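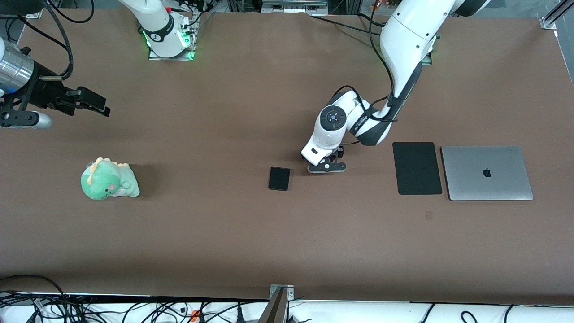

双臂桌面整理套件值不值得买？销售说“开箱即可收拾桌面”，想听听用过的人怎么说

提问者：Ditte Skov
发布于2020年2月16日　分类：自动化与机器人 > 桌面级设备 > 选购

我们是做二手电子产品翻新的小店，每天进来的东西很杂，手机、平板、笔记本都有，偶尔还有客户连包一起寄来的玩具和杂物。现在靠人工把它们从收货台上分到各自的托盘里，活儿不难，就是烦，换了几个兼职都干不长。

去年12月 Weltier 的代理来过一趟，推荐他们的双臂套件，两条协作臂加两个平行夹爪，配一套叫 Vultullow 的示教软件。宣传册上写“示范90次即可学会一项新的整理任务”，还写“适用于任意日常物品”。我对“任意”两个字很不放心。

报价是整机买断，或者按月租，租约最短一年。代理的演示视频我看了好几遍，桌上摆的是积木、毛绒玩具和纸盒，全是好抓的东西。我问能不能拿我们的货试，对方说可以“后续安排”，然后就没有下文了。

具体想问这几件事：

一、平躺在桌面上的手机和平板，这种两指夹爪到底抓不抓得起来？我自己用手从光滑桌面上拿平板都要先抠一下边。

二、合上的笔记本这么宽，是不是必须两条臂一起上？两条臂配合的动作，示范起来是不是比单臂麻烦很多？

三、“示范90次”包不包括失败重来的？谁来示范，我们店员能不能做？

四、除了报价单上的东西，还有哪些钱是后来才冒出来的？

我不懂编程，店里有一个会修主板的同事，动手能力可以。请不要只回“看需求”。

Poul Mogensen　　获赞295　　已被提问者采纳

我在一家做来料检测的公司管设备，这套东西租过，用到租约结束，没有续。以下只说我碰到的情况，你的货和我的不完全一样。

先答第一个。薄而平的东西是两指平行夹爪最难受的对象。夹爪从上往下去，手指得从物体两侧夹住，手机宽度要落在开口行程之内，指尖还得贴着桌面走。手机我们基本能抓，前提是桌面高度标定得准，差一点不是撞桌面就是从边上滑过去。平板横竖都超出行程，只能换思路：先推到桌沿，露出一截，再从侧面夹；或者一条臂压住一头，把另一头翘起来。推到桌沿这招我们用得最多，慢，但稳。代理演示里不会出现这个动作，你可以专门要求他们演示。

还有一点，东西挨着放的时候会更麻烦。平板紧贴着笔记本，手指没有地方下去，必须先拨开。宣传视频里物品之间永远留着宽宽的空，你收货台上的东西会这样排队吗？要试就把它们边贴边放着试，别替机器把活干了。

第二个，笔记本确实要双臂，至少我们没找到单臂能放心搬的办法。单臂夹住一个角也能提起来，可重心偏得厉害，走到半路就往下坠。双臂示范比单臂难学，示教的人两只手要同时顾着，新人头几天录的数据基本都得删。我们有个同事打游戏很厉害，以为上手会快，结果也差不多。

第三个，90次指的是有效示范，失败的不算。而且“一项任务”定义得很窄。“把手机放进左边托盘”是一项，“把平板放进右边托盘”是另一项。换桌布颜色、换灯光，成功率都会掉，掉多少没法提前知道。我们后来学乖了，桌面统一用一种哑光的颜色，窗帘常年拉上。店员可以做示范，不需要编程，需要耐心。

毛绒玩具倒真是好抓，软的，夹歪了也不要紧。所以你看到凡是演示必有毛绒玩具，心里要有数。拿它来证明夹爪“能应付日常物品”，等于拿棉花糖试刀。

第四个，钱。我按自己付过的列一下：

安装底板和型材架子，另算。两条臂要装得很牢，普通办公桌不行，我们第一张桌子一加速就晃，后来换了。
线缆整理，没人报价，可是真的花时间。两条臂的线加上相机和电源，地上会铺一大片，拖地的人会恨你。线还会随手臂转动，没固定好就被扯。
指尖垫，耗材。抓金属外壳的东西磨得快，磨光了就打滑。
软件年费，第二年开始收，合同里用小字写的。
一年里上门两次之外的服务按次收费。

我的结论：如果你一天只处理几十件，别买，雇人。如果量很大而且品种能收窄到两三种，可以租，不要买断。签字之前让他们带设备到你店里，用你的货跑一整天，要看连续跑的录像，不看剪过的。他们不肯，你就有答案了。

Snædís Nørgaard　　获赞2

楼上说得太悲观了吧。我在展会上看过这套，动作很流畅，抓东西也很准，旁边的人都在拍。现在技术进步很快，你们那时候可能是旧版本。我觉得可以先买一套放着，以后软件升级了自然就好用了。另外 Botden 也有类似的，听说便宜些，可以比较一下。

　　Poul Mogensen 回复：展会上抓的是什么？

　　Snædís Nørgaard 回复：好像是几个小盒子和一个娃娃，记不太清了。

　　Ditte Skov 回复：“先买一套放着”这个预算我批不下来……

Þórarinn Hjaltadóttir　　获赞90

我来补几条 Poul 没写到的。我没用过 Weltier，用的是 Botden 的双臂台，结构大同小异，同样是两指夹爪，同样说“什么都能抓”。

关于深色物品。黑手机、黑平板这类东西，屏幕朝上时会反光，熄屏以后又是一整块黑，相机对它们的边缘判断不如对颜色鲜艳的东西。我们测下来，彩色物品找得又快又准，黑色的时好时坏。你店里恐怕多数是黑的和银的，所以请务必用自己的货测，而且要混着测。

关于夹坏。你做翻新，外壳多一道划痕就少卖钱。金属指尖碰铝壳必留印子，软垫能缓解，但软垫会沾灰，沾了灰照样磨。要问清楚夹持力能不能按物品分别设，我们那台只能设一个全局值，对玩具合适的力抓不住笔记本，对笔记本合适的力我不敢拿去夹手机屏幕。销售当时说“自适应”，我在设置里翻了两天，没有找到这个东西。

关于电池。翻新店里难免有鼓包的旧机，人一眼看得出来，这套系统不看这个。把鼓包的平板往桌沿一推、一夹，我想想都怕。你至少得先让人把这类挑出去，那么问题来了，人已经站在台子前把每一件都看过一遍了，顺手放进托盘要多花多少工夫？这笔账请你自己算，别让代理帮你算。

关于速度。我们跑手机那一项，累计超过2,000次，平均下来比人慢很多，好处是晚上也能跑。可是晚上跑就得有人白天把货摆好，货堆成一摞它就不会了。

也说句公道话，拿它做培训或者做研究，我觉得是好东西，换任务方便，臂的重复精度也没得挑。拿它当一个收货员用，眼下我不信。

最后，租约里有没有提前退的条款？我们那份没有，最后几个月机器一直盖着布。

Ditte Skov　　补充

谢谢两位。我按 Poul 说的给代理写了信，要求带设备来店里跑一天，平板和笔记本挨着放，不许预先摆开，黑色机器要占一半以上。对方回复说需要“与技术部门确认场地条件”，另外发来一个新的演示视频，里面抓的是橡皮鸭。

租约的事也问了，没有提前退的条款，可以加，加了以后月租要重新报。鼓包电池那一条我之前完全没想到，已经转给修主板的同事，他的意思是先把收货流程改了，别的以后再谈。

Maiara Xavier 私信推荐我去问 Steinarsdóttir，说他们按件收费，抓失败的不算钱。有人用过吗？如果有，麻烦在下面说一下平板是怎么拿起来的。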